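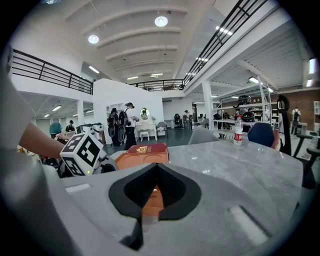

A bare forearm and hand reaching in from the left, white sleeve.

Skedwood Household Phrases
Data card, version 2

Summary
Skedwood is a set of 1,577 short written instructions in British English, each describing one ordinary household task such as folding, wiping, sorting or putting away. It is meant for work on text classification and paraphrase matching. The download holds text only.

Source
Phrases were written from scratch by paid contributors recruited through Plurasum. Contributors were given a task heading and asked to write what they would say to another adult in the same house. No text was copied from manuals, recipes or websites. Collection closed in June and the cleaned release is dated 3/23/24.

Files
phrases.tsv - one phrase per row
headings.tsv - task headings and their codes
holdout.txt - row identifiers for the test portion, 300 in all
CHANGES - differences from version 1

Fields in phrases.tsv
id: integer, stable between versions
heading: code from headings.tsv
text: the phrase, UTF-8, no line breaks
writer: random code, not linked to any name
agreed: y or n, see below

Labelling
Each phrase was read by Chidubem Adeleke and Omolara Danladi working separately. Where both chose the same heading, agreed is y. Where they differed, Yung-ching Lam picked the final heading and agreed is n. Rows marked n should be left out when measuring accuracy, but are useful for looking at vague wording ("do the sides as well", "put that back where it was").

Cleaning
Spelling was left as written apart from plain typing slips. Exact duplicates were removed within a heading and kept across headings. Names of people and streets were replaced with NAME and PLACE. Trailing full stops are not consistent and should be stripped before matching.

Known problems
Laundry headings are over-represented. Gardening is thin and should not be reported on its own. Several writers use "tea" for the evening meal, and the heading codes do not separate the two senses. The Didirau loader reads an empty writer field as zero - set keep_blank to true.

Changes from version 1
Heading codes now use lower case. The holdout was redrawn so that no writer appears on both sides of the split. Scores from the two versions cannot be compared.

Contact
Corrections go to Morven Moncrieff, with the row id in the subject line.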